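How to Clean and Arrange Colored Glass Vases with Ribs

By Gemechu Tesfamariam
Posted in: Home care, Glass
May 15, 2021

I collect colored glass, mostly vases and jars with ribs, and in my first years I cleaned them badly. A smooth vase forgives you. You wipe it with any cloth and it looks good. Ribbed glass keeps dust in every groove, and when you wipe across the grooves you only push the dust deeper and make gray lines. I want to explain the way I do it now, which I learned partly from the shop Andlow, where I bought my first pieces, and partly from my own mistakes.

The method is for ordinary decorative glass. If your vase is painted by hand, has gold on it, or has an old repair with glue, please do not put it in water before you ask somebody who knows such pieces.

What you need

A plastic bowl, big enough that the vase can lie in it
Two thick towels
A soft brush with long hair (a baking brush is good, if you keep it only for this)
A narrow bottle brush
Mild dish soap without sand or bleach
White vinegar
Uncooked rice
A dry cloth that leaves no lint

I don't recommend to work directly in the sink. The faucet is the most dangerous thing in the kitchen for a tall vase. I broke a blue one on it, a Stustura with a long neck, and I still think about this vase.

Step 1. Look at every piece before it gets wet

Take the vase to the window and turn it slowly. Go with one finger very lightly around the rim. You search for chips and for thin lines which catch the light. A crack looks like a silver hair inside the glass. If you find one, clean this piece only with a slightly damp cloth and do not fill it.

Then look at the color. Some vases are colored through the whole glass, and some are clear glass with color sprayed on the outside or on the inside. The bottom usually tells you. If there is a place under the foot where the color stops or is scratched, it can be a sprayed one. Sprayed color does not like vinegar and does not like long baths. For these I use only water with a drop of soap, and I am quick.

Step 2. Take the dust away dry

This step is easy to skip and I ask you not to skip it. Dust with water becomes mud, and mud in the grooves is more work.

Stand the vase on a folded towel. Hold it with one hand near the bottom and brush with the other hand, always in the direction of the ribs. For straight ribs you go from top to bottom. For ribs that turn around the body like a spiral, you follow the spiral and turn the vase with it. Finish with the foot, where the dust has fallen.

The tall pieces are the ones where you see the result best, for the light goes along the whole rib and shows every gray spot.

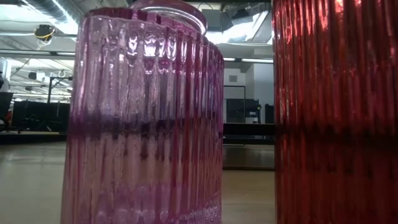
Could you not save all this brushing with a hair dryer on the cold setting, asked Zeleke under the first version of this page, and the grooves would be free in a minute. I tried it after I read the comment. On a heavy jar it works quite well for loose dust, if you hold the dryer far away. On a light vase I don't like it, the air pushes more than you expect. And in a kitchen the dust is a little greasy, so it stays where it is and you need the brush anyway. Use the cold setting only. Warm air on one side of thick glass is a risk I don't want to take.

Step 3. The bath

Put one towel on the bottom of the bowl. Fill in lukewarm water, the same warmth as your hand, and a small drop of soap. If the vase comes from a cold room, let it stand in the kitchen for an hour first. Glass which is thick in one place and thin in another place does not warm up evenly, and ribbed glass is like this everywhere.

Wash one piece at a time. I know it is tempting to put two small ones together. They will touch.

Lay the vase in the water on its side and let it rest for 12 minutes. Then brush along the ribs again, now with the wet brush. Use the bottle brush for the inside, but look first that the metal end of the brush is covered. If the metal is free, pull a piece of soft tube over it or cut a finger from an old rubber glove and tie it on.

Never lift a wet vase by the rim or by the neck alone. Put one hand under the body. The soap makes everything slippery and the neck is where the glass is weakest when the weight hangs on it.

Step 4. White marks inside

When flowers have stood in hard water, there is a white line at the height of the water. Soap will not help. Mix one part vinegar and two parts lukewarm water, fill the vase a little higher than the line, and leave it overnight. In the morning pour it out and brush.

For a vase with a wide belly and a narrow neck, where no brush can reach the sides, take two spoons of uncooked rice and a little of the vinegar water. Close the opening with your palm and move the vase in slow circles. Do not shake it up and down. The rice slides on the wall and takes the line away. If it is not enough, pour out and repeat with new rice. Some people take sand or small steel balls. Sand makes scratches, and the steel balls I have not tried, so I cannot say anything about them.

Rinse two times with clear lukewarm water. The vinegar smell goes away after one day.

Step 5. Drying

Many people turn the vase upside down on a rack. With a wide jar this is fine. With a narrow neck the damp air stays inside and after some days you have fog on the glass. I do it so:

First, upside down on the thick towel, a little bit tilted against a rolled towel, for one hour.
Then upright, in a warm room, until the inside is clear.
If there is still a drop at the bottom, push a strip of kitchen paper in with a wooden spoon handle so that it touches the drop, wait, and pull it out.

Dry the outside with the lint-free cloth, again along the ribs. Press the cloth a little into the grooves with your fingertip, but don't rub hard at the rim.

Step 6. Make the place ready

Before the glass goes back, clean the shelf and let it dry completely. A damp shelf makes a ring under the foot. Check also that the shelf does not move when somebody walks in the room. If it does, put a thin cork sheet under the board or between the board and the holder.

A pale shelf is the best for colored glass in my opinion. On dark wood a green vase becomes almost black, and you lose all the small differences you paid for. On cream or white the light comes back from below and the foot of the vase shines.

Step 7. Put the tall ones first

Start with the biggest pieces and give them the back. Then the middle ones, a little to the side, so that each rim can be seen. The small bottles come last, and they may stand partly behind a bigger neck, it gives depth. Leave between two pieces enough space that your hand can go in without touching the neighbor. When you cannot do this, you have too many on one shelf, and you will break one when you dust.

For the color I follow a simple thought. Red and green beside each other are strong and make each other stronger. It is nice with few pieces, and with many it becomes restless. I like to put several greens together, light and dark, and let one red stand with them. Pink is friendly to nearly everything.

Think also of the pattern. Straight ribs beside straight ribs look calm. A round body with turning ribs wants a quieter neighbor, maybe one with bands or a small relief, so that the eye can rest.
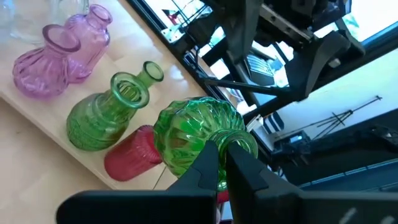
When you set a vase down, let first one edge of the foot touch the board and then lower the rest slowly. You hear if there is a grain of something under it. If you hear it, lift, wipe, and set down again. Do not push a vase sideways into its place, lift it. A pushed vase catches on the smallest thing and tips, and the round ones tip faster than the straight ones.

When you are ready, go back some steps and look from the door, then sit down and look from the chair where you usually sit. The two views are different. I change something nearly every time after I sat down.

How often

Dry brushing once in a month. The full bath two times in a year is enough for pieces without flowers. I do mine in spring and in October, when the heating starts and the air gets dusty. A vase with fresh flowers should be washed each time you throw the flowers away, and please the same day, before the green film dries.

Keeping them for longer time

If you pack glass away, wrap each piece in plain white paper, no newspaper, as the ink can come off. Put some crumpled paper inside the neck also, but loose. Stand them upright in the box with cardboard between. Write on the outside which side is up. My boxes come from the Clerkton store and they have dividers that you can move, but a wine carton from the supermarket does the same job for small vases.

Let the vase be fully dry inside before you wrap it. I packed one too early, and it had a milky shadow at the bottom which no vinegar has removed until today. It stands now at the back with dried grass in it.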